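Closaver LED Facial Mask – User Guide

Section 2: Charging, first use and routine care

Read this section before you put the mask on for the first time. It covers the Closaver mask and the Usel hand controller that comes with it. The neck panel has its own booklet.

Before you start

The controller needs a full charge before first use. Charge it on a hard, dry surface, away from the sink or bathtub. The mask has no battery and draws its power from the controller.

CAUTION: Do not wear the mask while the controller is charging. Unplug the charger first.

1. Plug the charging cable into the charger, then plug the charger into a wall outlet.
2. Connect the other end of the cable to the controller. The light on the controller turns amber.
3. Leave it until the light turns green.
4. Unplug the charger from the wall, then disconnect the controller.
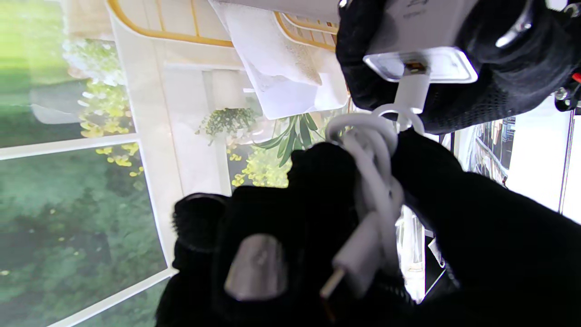
White charging cable, coiled, with charger

Note: Coil the cable in wide loops for storage. Tight bends near the plug will wear it out early.

Preparing your skin

Light does not pass well through makeup, sunscreen or heavy cream, so start with a bare face.

5. Wash your face with a mild cleanser and pat it dry.
6. Remove contact lenses and any face jewelry.
7. Wait until your skin feels completely dry. Do not apply serum at this stage.

If you use a retinoid at night, keep it for after the session. If you have had a chemical peel or a laser treatment, ask your skin care provider when you can start.

CAUTION: Do not use the mask if you take medicine that makes your skin sensitive to light, or if you have a seizure disorder triggered by light. Check with your doctor if you are not sure.

Running a session

8. Fit the soft eye inserts into the mask. Press each one until it sits flat.
9. Place the mask on your face and fasten the strap behind your head. It should be snug but should not pinch the bridge of your nose.
10. Connect the mask lead to the controller.
11. Press the power button once. Program 1 (red) is selected.
12. To change to Program 2 (red and near-infrared), press the button again within a few seconds. Near-infrared light cannot be seen, so the two programs look much the same.
13. Sit or lie back with your eyes closed. The controller beeps and switches off when the session ends.

Mild warmth is normal. Stop right away if you feel burning or get a headache – and do not restart until you have read Section 4.

After the session

Wipe the inside of the mask with a soft cloth dampened with water. Alcohol wipes will cloud the silicone. Let the mask air-dry before it goes back in its pouch, and do not fold it along the LED rows. The eye inserts can be removed and washed by hand with plain soap.

Apply your usual serum or moisturizer once the mask is off. In the morning, use sunscreen as you normally would.
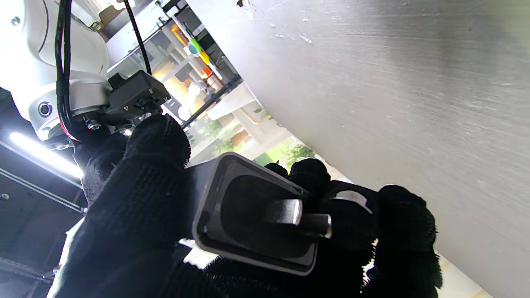 Can I use the mask on the same evening as my retinol cream?
Most people can, as long as the cream goes on after the session and your skin is not already red or peeling. If it is, leave out the cream or the mask until it calms down.

Error codes

Code 13: The mask lead is loose. Switch off, push the lead in fully and start again.
Code 268: The controller is too warm. Leave it switched off in a cool room before trying again.

If a code comes back after you have followed the step above, stop using the mask and contact customer care. Have your purchase receipt ready, along with the model number, 2652, printed on the back of the controller.

Do not open the controller. There are no parts inside that you can replace, and opening it ends the warranty.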